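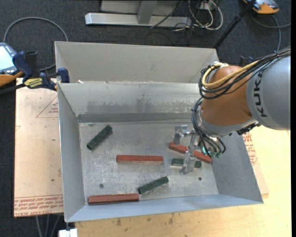 # Planner rejects grasps on crossed bars

**Mbali Baloyi**

KUKA arm, two-finger gripper, metal bin. With a red bar lying across a green one, Huleva merges both into one cluster and the planner returns no valid grasp. Voxel size is 2 mm, planning timeout 500 ms.

**Unathi Coetzee**

Segment by colour before clustering, then plan for the top bar only. Leave the green one in the collision model as a neighbour.

**Adams**

Try a longer timeout. Worked for me at 30 s.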